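08/04/2019, Esposito bench, Suvura dosing series

Spinal cord lysates from the treated group, run 2. Total protein normalized before loading. Target band present in all Dronilel lanes, faint in vehicle. Lane 3 smeared, excluded. Peak luminescence 2,985 against a vehicle background of 784. Loading control even across the gel.

Motor neuron counts still to come; sections are in the cryostat queue. Raw files are on Podbridge under the run number.

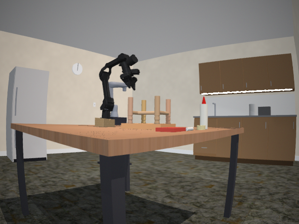

Comment added on Podbridge: the vehicle background is too high for this antibody, repeat with a longer block before comparing to the October set.

Repeat gel poured, same lysates.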